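Can a robot tidy a room yet, or do I carry on doing it myself?
Posted 15th December in Home & Workshop > Gadgets

I run a small repair shop in Brilomdale, with a flat above it, and both are in the sort of state where you move one thing to put down another. My brother-in-law has been sending me clips of robots folding towels and says I should hold off hiring the Saturday lad. I have 683 pounds put by. What I want is simple. Something that picks bits up off tables, puts them where they live, wipes the table and doesn't break the telly. Is there such a machine, or are the towels as good as it gets? I already own a robot vacuum and it has eaten two shoelaces and part of a rug, so please don't say robot vacuum.

-- bench_and_kettle

3 replies

mossyspanner
Robot vacuum. Sorry. But I mean it, for that money it's what there is. Pick the shoelaces up first.

halfpastgrease
I spent 12 years looking after pick-and-place machines at a packaging plant outside Golumton, so I'll give you the shop-floor half of it.

Machines are very good at chores that have been turned into something else. Ours moved 200 cartons without a grumble, provided each carton arrived the same way up, on the same belt, under the same lamp. Put one in sideways and you had a member of staff with a stick. Your shop is entirely made of cartons put in sideways.

For 683 pounds you could get a little hobby arm that bolts to the bench. It will lift a socket from a spot you have taught it and put it on another spot you have taught it. You will be delighted for an evening. By January it will be holding a tea towel.

If you want the table wiped, hire the lad.

samphire_and_solder
I do evenings on a simulation project called Samau, where we set household jobs for robots that exist only on a computer (it's cheaper when they knock things over, and they do knock things over). So I'm fonder of them than the chap above, though I wouldn't let one near my own telly.

The part people get wrong is which jobs are hard. Carrying a heavy box across a flat floor is fairly tame. Clearing a side table is horrid. You have a big fragile thing standing up, small things lying down next to it, a shelf underneath where stuff goes to hide, and a gap between the lot that a hand has to get into and out of again. You or I do that while talking on the phone. A robot has to work out where the edges are, what's behind what, and whether the little thing will roll off when touched -- and then do it all again when the light changes.

One of our layouts, for the flavour of it: 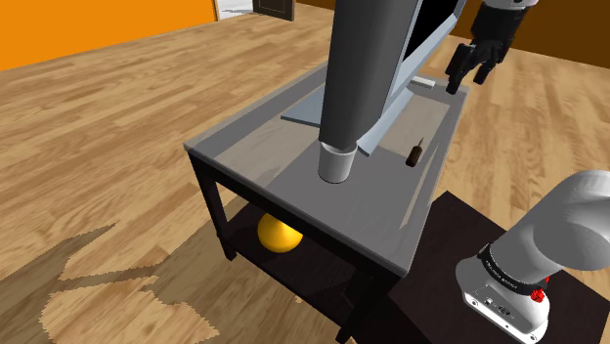 Side table, rendered: monitor up top, ball on the shelf below, small bits by the monitor.

Getting the ball out from under there is a decent test by itself. From above, the tabletop shades part of it, and a hand coming in has the legs and the underside to think about. The small bits look easier until you remember how little they are and how near the screen is.

And that is the kind version, with no cables, no dust and no half a biscuit. When we made up a messier room, working name Brouwer, I went back to the tidy one after 4 evenings and felt no shame.

So, to your actual question: no, not for that money, and I wouldn't expect it for a lot more either. What does help now is making the room easier. Trays with a lip, one place per object, nothing stored under anything. Annoyingly, once you've done all that, the tidying takes you five minutes and you've no use for the robot.

-- bench_and_kettle replied:
Thank you all. Have rung the lad. He wants to know if there's a robot vacuum.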